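Zadex garment steamer – my review after a lot of shirts

Posted April 5, 2019

OK so quick one, I have a load waiting and I promised I'd write this up. Bought the Zadex handheld steamer back when my iron died. Paid 122 for it, no discount, no free sample, nobody sent it to me. Wanted something small I could grab in the morning without dragging the board out.

Short version: good for shirts and dresses, bad for pants, tank is too small. I'd buy it again but maybe not at full price.

Setup. Took no time. Fill tank, click it in, plug in, wait for the light. Manual is one folded sheet and half of it is warnings. The light is green when it's ready and also kind of green when its not ready, just blinking, so you squint at it. Dumb choice. Would of preferred a beep.

Steam output is strong. Much better than the Idholm one I had in my old apartment, which mostly spat. Zadex spits too but only if you tip it way back or start before it's warmed up. First puff always goes in the sink now. Learned that on a silk blouse – water spot came out in the wash, thankfully.

Cotton shirts: great. Hang them up, pull the hem tight with your other hand, go slow from the top. Collar needs a second pass. The button area is where a steamer beats an iron every time, you just go over it and move on.

Linen: so-so. It gets you to "relaxed", it does not get you to crisp. If you want crisp, use an iron, there's no way around it. I did a linen tablecloth once and gave up halfway.

Pants: no. You can't get a real crease. There's a clip-on crease attachment in the box, it feels cheap and popped off on me twice. Lives in a drawer now.

Knits: very good. Sweaters come back to life. Hold it a little off the fabric, don't press.

Folded stuff is my other big use. Things that sat in a pile too long and picked up lines. I shake them out, hit the lines fast, let them cool flat, fold again. Fold while warm and you just steam in new creases, so wait. 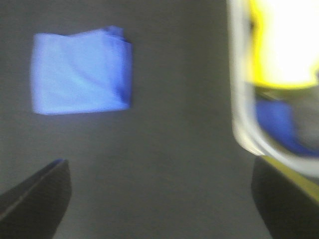
Folded blue cloth, then the laundry basket.

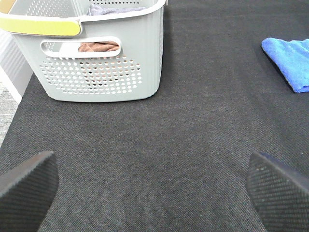 The tank. My main complaint. I get 15 minutes if I'm lucky and then it's gurgling. For one shirt before work, fine. For a whole basket you're walking back to the sink again and again, and each refill means waiting on the blinking light. The bigger Zadex floor model fixes this but it's the size of a vacuum and I don't have the closet for it.

Weight. OK when empty, noticeable when full. My wrist was sore after doing curtains. I wouldn't do curtains again without switching hands.

Cord is long, nice and flexible, doesn't fight you. Idholm's was short and stiff and I hated it. Small thing but you notice it every single day.

Noise – a low hum and a click when the pump kicks in. Fine. You can still hear the radio.

Hard water warning!! Mine started leaving white flecks by June. I'd been using tap water like an idiot. Ran a vinegar rinse through (the manual says don't, so your call) then switched to distilled and no flecks after that. A jug is cheap, just do it from day one.

Customer service: the little cap on the tank cracked. Ordered a replacement thru Flitelex since Zadex doesn't sell parts direct. Came quick, fit fine, but shipping cost more than the cap did. Annoying. Flitelex also wanted me to make an account for a piece of plastic that size.

Other ones I looked at before buying: the Zerouali, which is prettier and comes in nicer colors, but the head is metal all the way around and got really hot in the store demo. And the Idholm again, the new version, cheaper, same tiny cord. Passed on both.

Pros
Strong steam
Long cord
Warms up fast
Great on knits and button fronts

Cons
Small tank
Confusing light
Crease clip is junk
Parts are a hassle

Four stars. Would be four and a half with a bigger tank.

Edit: someone asked if it works on a suit jacket. Yes, from the inside, light passes, then leave it on a wide hanger overnight. Don't go near the lapels too close or they go floppy. And for the other question, no, it won't run on its side, it shuts off. Haven't tried it abroad so can't help with the voltage thing, check the plate on the bottom of the handle.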